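Rendent Household Sorting — Frequently Asked Questions

Which bottles can I bring to the point in Plilville?

We take clear plastic drink bottles from water, juice and vitamin drinks. Colored bottles are also accepted, but please put them in the second bin. Bottles from oil or cleaning products go to the Pellia yard.

Must I remove the paper or plastic label?

No, the label can stay on. The sorting line in Górecki takes it off later. If it is already loose, you may put it in the general waste at home.

Cap on or cap off?

Please bring the bottle with no cap. We collect the caps in a separate box by the door, and a bottle without a cap is easier to press flat.

Does the bottle have to be fully empty?

Yes, as much as possible. Turn it over the sink and wait a little. One quick rinse with cold water is enough for juice and sweet drinks — soap is not necessary.
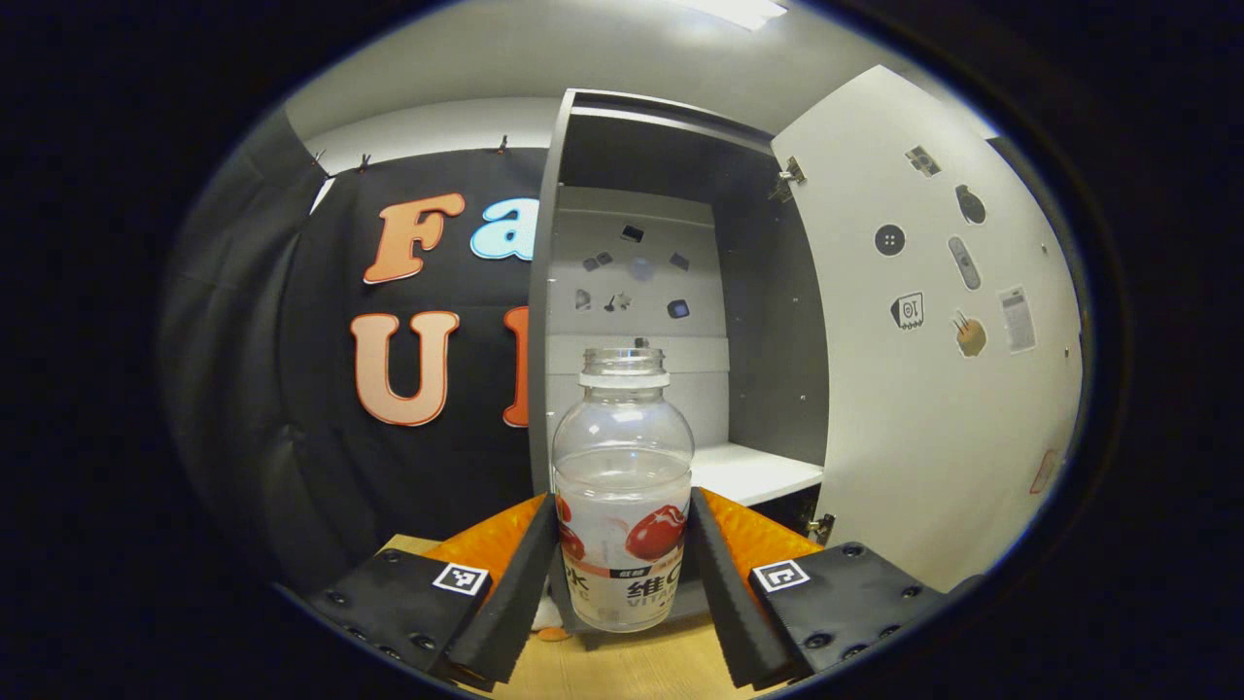
A reader from Pellia wrote to us that sweet drinks are the worst ones, and that even after rinsing she had ants in the cupboard within one week. She now lets the bottles stand upside down overnight on a dish rack and closes them in a bag only in the morning.

We think this is good advice, especially in the summer months. If you keep bottles in a cabinet, leave its door open for some time after you put them in, so the air can move.

How many bottles can I bring at one time?

The limit is 65 bottles for one visit. For a larger amount, for example after a school party, please write to us 4 days before.

Can I fill the bottle again and use it at home?

For watering plants, of course. For drinking we do not recommend it many times, as the ribbed neck is difficult to clean well.

When are you open?

From 8 in the morning until noon. In December we close 30 minutes earlier.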